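Why does wood have lines?
By Songül Coşkun

Look at a table or a door in your home. Do you see thin lines in the wood? We call them the grain. They come from the time when the wood was a living tree.

Every year a tree grows one new layer under its bark. In spring it grows fast and the wood is light. In summer it grows slowly and the wood becomes darker. One light band and one dark band make 2 parts of the same year. If you count 30 dark rings on a stump, the tree was 30 years old!

When people cut a trunk the long way, the rings become stripes - some are straight and some are wavy.
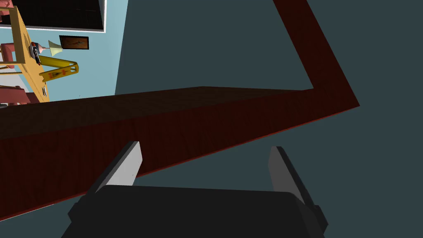 A reddish-brown table with a faint grain.

Try it: put paper on a piece of wood and rub it softly with a crayon.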